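Upstairs Room Ready for Use

Griffiths has finished setting up the upstairs room at the Mosel building. The walls and the sloping ceiling are white, and the desk has gone against the wall with a small monitor on it. Shelving orders for the other rooms close in February.

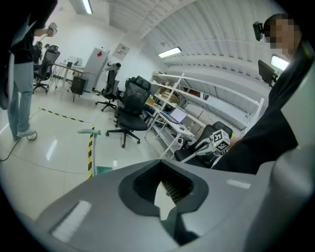
The upstairs room at Mosel, with ceiling lights on.

Bookings are open in blocks of 2 hours, for groups of up to 6. Please put chairs back by the shelving when you leave and keep cables clear of the door. The room closes at 8 p.m.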